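Workplace and Automation Board > Retail and Warehouse > Will the picking system take the floor jobs?

fennel_row
Started this thread August 30, 2019

Hello all. I work in a snack shop which belongs to the Studadel group. We sell candy, cookies, chips and so on, many of them in single wrappers. Since April our online orders come through a system named Flaller. It decides which basket goes first, which shelf to visit and in which order. Before, I read the order on paper and made my own way through the shop.

Now management says the next step is automatic picking for the small items. I want to ask people who have lived through this. What changed for you, and was it what they told you?

For those who do not know this kind of work, the small pieces are most of it. One order can be 40 pieces.
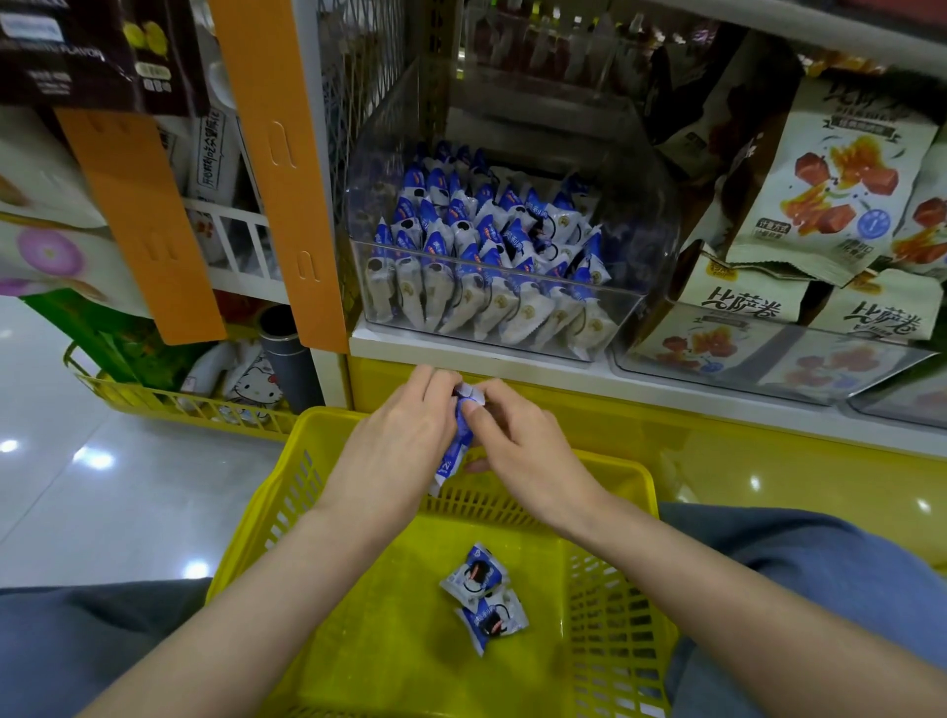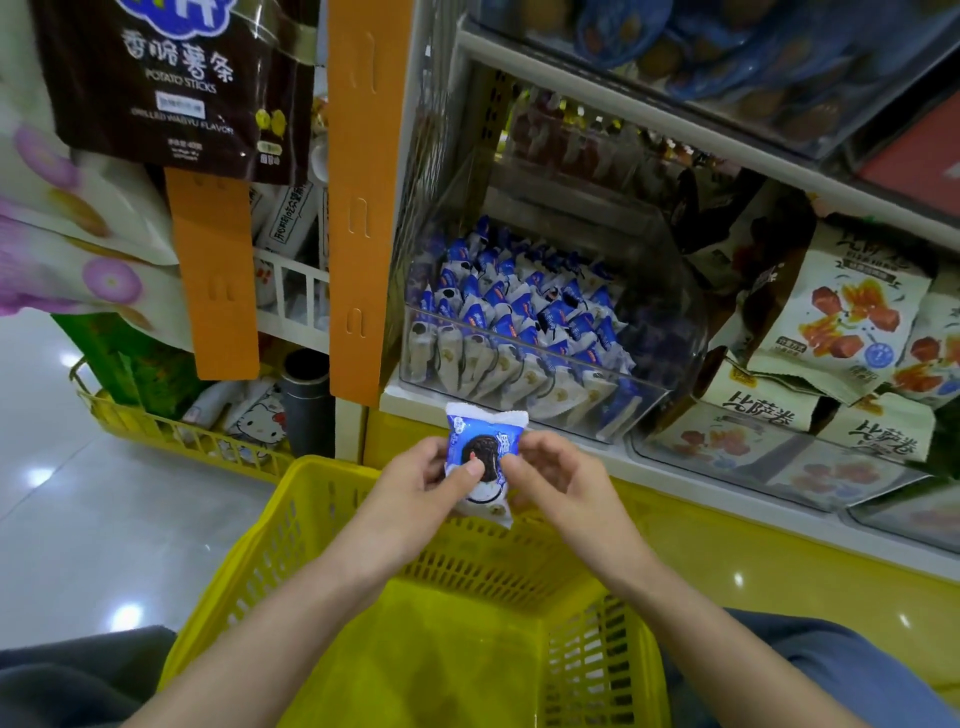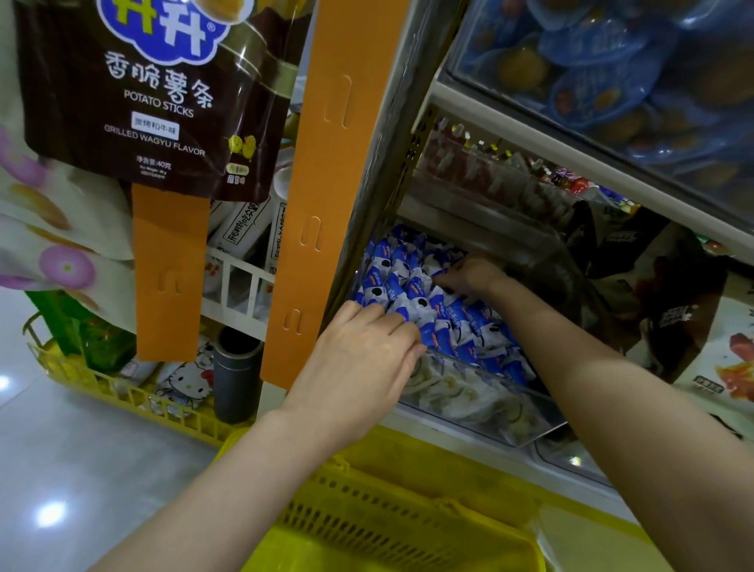
Picking small wrapped sweets by hand, yellow basket close by.
Reading time: 2 min

My opinion is that the hands are still the easy part. What I lost is the deciding. Earlier I knew that the pizza roll bags should go in last, so they are not crushed. Flaller sends me to them when it wants, and if I change the order on the device, it marks me as late.

palletjack19
Your last point is the one to fight for. I was at the Hedegaard warehouse when they put in the sorting line. Nobody in my group lost the job, that is true. But we were 19 people who each knew the whole building, and after one year each of us knew one station. It is a different job with the same name on the contract.

quiet_till
I do not agree that it is so bad. I am in a shop with a similar system and I walk much less. My knees thank it every evening. New people can work alone after two days, where it took me weeks to learn the shelves. Is this not good also?

fennel_row
It is good for the new people, yes. But the pay for them is now lower, with the explanation that the work needs less experience. I can not say this is the fault of the machine. Somebody chose it.

quiet_till
OK, this I did not know. With us the pay stayed.

mbrandt_ops
I am on the other side, I plan such installations (small ones, Trunbridge type). Thin plastic wrappers in an upright bin are difficult for automatic picking. They stand tight together, they bend, and sometimes two come out as one. Our test had 200 picks of this kind of article and we were not proud of the result. Boxes are much easier. So I would expect that they automate the boxes and leave the small wrapped things to people for a long time.

palletjack19
Then the people get only the worst items, all day. This is exactly how it went with us. The line took the nice square boxes and we got everything soft, small or leaking. The target per hour stayed the same as before.

mbrandt_ops
That is a planning mistake and it can be corrected. The target must be calculated again when the mix of items changes. Ask for this in writing before the start – later it is much harder.

fennel_row
Thank you, this is useful. Our list has 814 articles and I will ask which ones they want to automate first. I will also ask if the picker can change the order of the shelves without the late mark.

quiet_till
We can do that here. There is a setting for it, our shift lead switched it on. Maybe yours has it too.

fennel_row
I will look on my next shift and write here what I find.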